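How to sharpen a kitchen knife on a water stone

I put this off for years and sent my knives away to be done, and I wish I'd started sooner! Getting a proper edge back on a tired old knife is one of the nicest jobs in the kitchen, and you can learn the basics in an evening.

What you need

A two-sided stone, coarse on one face and fine on the other. Mine is a Kinyua, bought secondhand from Tatu Simiyu. Also a folded tea towel, a bowl of water and a knife you don't mind practising on. Please don't begin with your best one.

Soaking the stone

Put it in the water and wait until the bubbles stop coming up. Mine takes 12 minutes. Some stones only want a splash on top, so check the leaflet. Then set it on the damp towel, coarse side up, and give it a push. If it slides, fold the towel again.

Finding the angle

Lay the blade flat on the stone, then lift the back of it until you could just slip two stacked coins underneath. That's a good starting point for most kitchen knives. Thin Japanese-style blades like to sit a bit lower.

Working the first side

Hold the handle in one hand and rest the fingertips of the other on the flat of the blade, well back from the edge. Push away with light pressure, ease off as you pull back, and move along from heel to tip. The grey mud that builds up is doing the cutting, so leave it there and add a few drops of water if the stone looks dry.

Keep going until you feel a burr - a tiny rough lip along the opposite side. Feel for it by stroking your thumb away from the edge, never along it. The first time I found one I was absurdly pleased (I rang Stella Kashindye to tell her).

Swapping over

Turn the knife and do the same on the other side until the burr flips back. Then turn the stone to the fine face and repeat both sides with a much softer touch, finishing with a few very light strokes on each.

Rinse the knife, dry it straight away and try it on a ripe tomato.
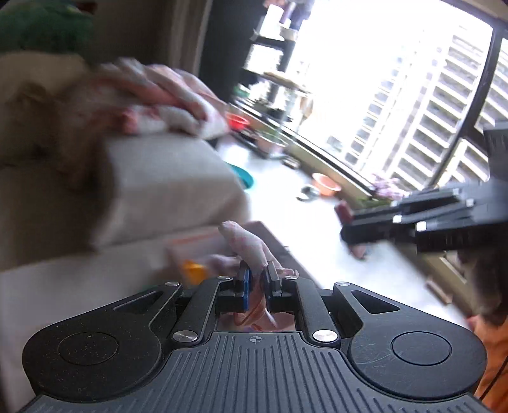 If the skin drags, go back to the fine side for a few more passes. A spot that still catches near the tip usually means the handle needs lifting slightly as you reach the curve. Let the stone dry in the open air before you put it away, and keep it off the radiator or it may crack.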